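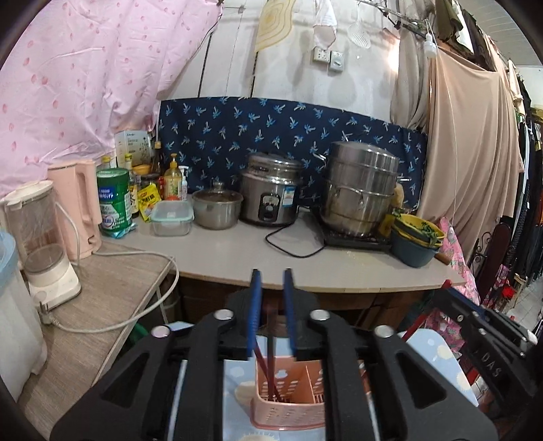 餐桌上的粉色筷子笼，后面是灶台和电饭锅。

厨房栏目：筷子从抽屉搬到桌上

Midatero合住楼的厨房从十一月起换了筷子的放法。原来筷子放在水槽右手第二个抽屉里，和汤勺、削皮刀、橡皮筋、外卖送的酱油包混在一起。现在改用粉色的筷子笼，放在餐桌上，吃饭的人伸手就能拿到。抽屉留给不常用的东西。

这件事是上个月楼里碰头时定下来的，提出来的是Doaa Berrada。她住在靠厨房的那一间，早上七点前后常听见有人翻抽屉找筷子。翻抽屉的声音不算大，可是那个抽屉的滑轨一直有毛病，拉到一半要抬一下才能继续，每次都“咣”一声。滑轨已经报修，配件还没到。筷子先搬出来。

笼子的情况

笼子是塑料的，壁上有成排的小圆孔，里面分了格。分格的好处是筷子和勺子可以分开立着，不会挤成一捆。有孔，沥水和通风都比原来的抽屉好。

笼子是在Usley买的，当时店里还有一种不锈钢的，价钱高出一截，底下带一个接水盘。Ehab Younis主张买不锈钢的，理由是耐用。多数人觉得塑料的轻，端到水槽边冲洗方便，摔了也不心疼，就买了塑料的。Ehab说可以，用坏了再谈不锈钢。

接水的问题要说一下。笼子底下没有另配盘子，筷子洗完如果直接带着水插进去，水会流到桌布上。请先在水槽边甩一甩，或者用挂在水龙头旁边的那块白布擦过再放。桌布现在是浅蓝色圆点的那一块，防水，但是水积在笼子底下不擦，时间长了会留一圈印子，上一块桌布就是这样换掉的。

筷子怎么放

大头朝下，细头朝上。入口的那一头不碰笼底，笼底是最容易脏的地方。这一条有不同意见，Said Kabbaj习惯细头朝下，他说细头朝上的时候，别人拿筷子的手正好碰到入口的那一头。两边都有道理。最后定的是细头朝上，拿的时候请捏中段，手洗过再拿。谁要坚持自己的放法，可以把自己的筷子单独收在房间里，厨房里的统一放。

筷子占外侧的格，勺子占里侧的格。叉子不多，跟勺子放在一起。刀不进笼子，水果刀也不进，一律放回刀架。上次有人把削苹果的小刀尖朝上插在筷子中间，取筷子的人手指划了一道，口子不深，贴了创可贴就没事了，但这种事不要再有。

炒菜用的长筷子也不放进来。太长，重心高，笼子容易被它带倒。长筷子还是放在灶台那一侧，和锅铲挂在一起。

配对

抽屉清空的那天，顺便把筷子全部摊在桌上配了一遍。这栋楼前后住过不少人，每个人走的时候都会留下一两双，也会带走一两支，剩下的就越来越杂。颜色有绿的、红的、暗红的、褐色的，有的尾端带一道金圈，有的刻着字。长短也差一点，差得少的，夹菜时感觉不出来，差得多的，夹花生就夹不住。

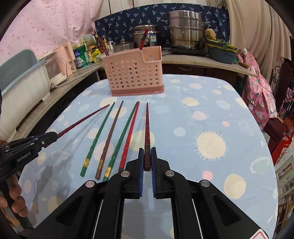

摊在桌上的几支筷子，两支绿色的都带金圈，暗红色那支上有金色刻字。

配对的办法很简单。先按颜色分，再把同色的并在一起，大头在桌面上顿齐，看细头差多少。颜色相同、花纹相同、长短一样的，算一双。颜色接近、长短一样的，也算一双，可以用，只是不好看。长短不一样的不配。

深浅不同的红色筷子最费工夫。刚洗过的时候颜色深，晾干了又浅一些，灯下看和窗边看也不一样。Fadwa El Khatib的办法是不看颜色，只看大头的形状，方的归方的，圆的归圆的，棱角磨圆了的另放一堆。她配得比别人快。后来大家都照她的办法做了，配完一遍再回头核对颜色。

配不上的单支没有马上扔，用一根皮筋捆着，放在调料那一排的后面，保留到月底。如果谁在自己房间里找到另一支，拿过来配上就行。到月底还没有主的，一部分留着搅面糊、给花盆里的小苗做支撑，剩下的处理掉。

请各位回去看一眼书桌、窗台和床头。端碗面回房间吃，碗送回来了，筷子忘了，这种情况很多。找到的筷子洗干净直接放进笼子即可，不用登记，也没有人问。

哪些筷子该换

不是所有筷子都值得配。以下情况的，请不要再放回去：

表面的漆已经起皮，用指甲能刮下碎片的。
细头开裂，或者咬出了毛刺的。
明显弯了，放在平的台面上会滚不稳的。
有霉点，尤其是木筷和竹筷上发黑的小点，洗不掉的。
闻起来发酸的。洗过、晾干以后再闻，还酸就不要了。

木筷和竹筷用得久了，细头会有细缝，缝里存水，冬天暖气开着还好，到了梅雨天就容易长霉。轻微变色不要紧，茶和酱油都会染色。分不清是染色还是霉的，按霉处理。

合金的和不锈钢的不发霉，但是滑，夹粉条费劲，而且放在热汤里会烫手。楼里用得最多的还是合成材料的那种，分量合适，洗碗时也不挑洗法。买新筷子之前请看一下包装上写的耐热温度，不要放进油锅里。拿吃饭的筷子去翻炸物，筷子头会变软变形，抽屉里清出来的有好几支就是这么坏的。

补筷子的钱从厨房公用金里出。这次批了80元，买成套的，同色同款，以后不用再配对。Said负责去买，他下班路上经过Chraibi杂货店，那里有整套卖的，一套里颜色统一。花色不作要求，有一条：尾端不要带吊坠，挂绳的也不要，插进笼子会互相缠住。

清洗

每天的洗法照旧。洗洁精在调料瓶那边，黄色的按压瓶，旁边白色的小按压瓶不是洗碗用的，不要拿错。筷子不要一大把攥在手里搓，搓来搓去只洗到外面一圈，也容易把漆磨掉。一次洗一两双，从大头往细头抹，有刻字和花纹的地方用海绵的粗面轻轻带一下，油容易留在刻痕里。

洗完先立着控水。晚上吃完饭的那一轮用的人最多，筷子湿着挤在一格里，第二天早上摸还是潮的。请把它们分到几个格里，中间留空。

每周煮一次。用带玻璃盖的那只钢锅，水开以后放木筷和竹筷，煮20分钟，捞出来摊在干布上，晾透再收。合成材料的先看耐热说明，不确定的就用热水烫一遍，不下锅煮。煮筷子的锅用完请刷干净，下一个人可能要用它炖菜。煮的时候电磁炉旁边要有人，水烧干了锅底会发黄，很难刷。

笼子本身也要洗。格子底部的角落会积一层滑腻的东西，看不太出来，手一摸就知道。每周煮筷子的时候一并刷，用旧牙刷，孔眼要一个一个捅过去。刷完倒扣着晾，不要放在暖气上，塑料受热会变形。

轮值按房间号排，表贴在冰箱门上。第一轮是Doaa，后面依次往下。有事换班的，自己找人换，在表上改一下名字。

桌子和台面

筷子搬上桌以后，桌面就少了一块地方，其他东西要跟着收一收。餐桌上平时只留筷子笼和一卷纸。钥匙、快递、耳机、没吃完的零食请带走。上菜的时候笼子往里推，靠着台面那一侧，不要放在桌边，有人从旁边过的时候衣角会带到。

灶台那一排的东西位置不变：奶粉罐和酱料靠左，蒸锅在电磁炉上，电饭锅在旁边。电饭锅的电源线从台面上绕过去，用的时候请把线往墙边理一理，不要搭在电磁炉的面上。蒸锅层数多，分量重，端的时候抓两侧的把手，先把上面几层取下来再挪。

洗好的青菜可以装在碗里放在台面右边，当天用掉。隔夜的请进冰箱，盖好。保鲜盒也是一样，浅蓝色盖子的盒子好几个人都有，请在盖子上贴名字。没有名字的盒子，打扫那天会打开看，坏了的直接倒掉。

水壶和搅拌机还放在左边木面的小桌上。小桌离插座近，线不用拉太长。搅拌机用完请把插头拔下来，线收到桌面里侧，垂下来会绊脚。水壶每隔一段时间要除一次水垢，方法和去年一样，柠檬酸一小勺，加水烧开，放半个小时倒掉，再烧一壶清水倒掉。柠檬酸快用完了，这次会跟筷子一起买。

抽屉腾出来以后

水槽右手第二个抽屉现在是半空的。里面保留开瓶器、漏勺、擦丝器、量勺和备用的橡皮手套。酱油包、辣椒包、一次性筷子清出来一大袋，过期的扔了，没过期的放在微波炉上面的盒子里，谁要谁拿。以后点外卖，餐具可以选不要。

抽屉里还找到一把钥匙，小的，像是挂锁上的，带一个绿色塑料圈。现在放在门厅的碗里，是谁的请自己取。另外有一张Narkik干洗店的取衣单，字已经看不清了，也在碗里。

抽屉底铺了新的防滑垫，整块裁的，四边各留了一点，不要再往里面垫报纸，报纸吸潮。

支出

厨房公用金这一季收了400元，按房间平摊，已收齐。支出有筷子笼、防滑垫、海绵和垃圾袋，加上这次补筷子的钱，还有结余。小票都夹在冰箱侧面的夹子上，想看的自己翻。下一季的收费不变。

修滑轨的钱不从这里出，由房东承担。Abdelilah Kabbaj已经跟房东联系过，对方答应配件到了就来换，来之前会提前一天通知。到时候需要有人在家开门，白天在的请跟Abdelilah说一声。

还没定的事

客人用的筷子要不要单独放。目前的意见是不分，客人来了从笼子里拿，吃完一样洗。Fadwa提过另备一套公筷，颜色跟其他的明显不同，大家一起吃火锅的时候用。没有人反对，就看买回来的颜色里有没有合适的，没有的话下次再补。

洗碗机的事又有人提起。问过价，小型台式的也要超过1,000元，还要改水管，台面上也腾不出地方。先搁着，春天交房租的时候再商量。

笼子放在桌上试用到下个月碰头。觉得碍事的、觉得应该挪到台面上的，都到时候说，也可以写在冰箱门上的纸上，笔在旁边挂着，写完请挂回去。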